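Workshop notebook, Rusholm ground floor
13/06/2025

Morning, all. Writing this up before I forget the lot, with a cup of tea going cold next to me (as usual).

The big job was the furniture. We've been tripping over each other downstairs ever since Todema moved their bench work in with ours, and Malsha and I finally said right, let's sort out where people sit and where people stand. The old way was tables wherever they landed, and every chair drifting toward the windows by lunchtime because that's where the light is. Lovely for reading, hopeless for anything you have to look at closely, as the sun comes in at a slant and you end up squinting at your own shadow.

So I went through the plan Candela drew up in February. She had the round tables out in the open part and the little wooden ones further back, and I reckon she was spot on. A round table is a pain against a wall but it's great in the middle of a room, you can come at it from any side and there's no corner to catch your hip on. I've still got the bruise from the old rectangular one in the passage!

The column is the thing we keep having to work around. It's holding the building up so it can stay, but please stop leaning things on it. Rodrigo's idea was to treat it as the divider: quiet work one side, talking on the other. We tried that for most of the day and I liked it. Si-eun didn't, she says the talking side always wins, and she has a point (I was the one talking). We'll give it a fortnight.
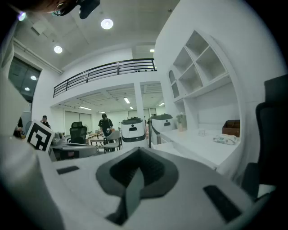
Do we need to keep the space under the mezzanine clear?
Keep a walkway through it wide enough for two people to pass, and put whatever you like either side of that.

I've marked the walkway on the floor with the yellow tape from drawer 211, and I know it looks a bit school gym. If anyone's got a nicer colour, go for it, but use the low-tack stuff. The other kind takes the finish off and I'm not having that conversation with the landlord again.

Chairs. The black mesh ones are the comfy ones and everybody knows it, so they wander. My vote is that they live at the round tables and the grey ones go with the bench work, where you're up and down all day anyway and a chair is mostly something to hang your jumper on. Saodah wants a mesh one for her back and that's fair enough, she gets one, no arguments. The Frimpong quote for more of them came in at $3,107 delivered and I nearly fell off the one I had. Parked for now. I'll ask Grakano if they've got any second-hand.

Lights next. The long strips under the mezzanine are much better for small parts than the round ones out the front, which are fine for chatting but leave a shiny spot on anything glossy. They show up in the dark glass as well and I find that really distracting, though Malsha says she's never noticed. If you're doing fiddly stuff, go and sit under the strips. I put the curtains across in the afternoon and it made a huge difference, soft even light right through to the back. Could whoever's in first please leave them drawn? They were open again when I came back from lunch.

Noise upstairs: anything dropped on the mezzanine sounds like the end of the world down here. Felt pads for the chair legs up there, two packs, on the shopping list.

Still to do:
- pads (me)
- ask about second-hand chairs (me again)
- find the missing castor off the trolley, Rodrigo thinks it rolled under the stairs
- decide on a home for the coats
- new bin for the bench end, with a lid this time

Malsha's got the plan pinned up by the kettle with my scribbles on it. Add your own in a different colour pen and I'll redraw it once the fortnight's up.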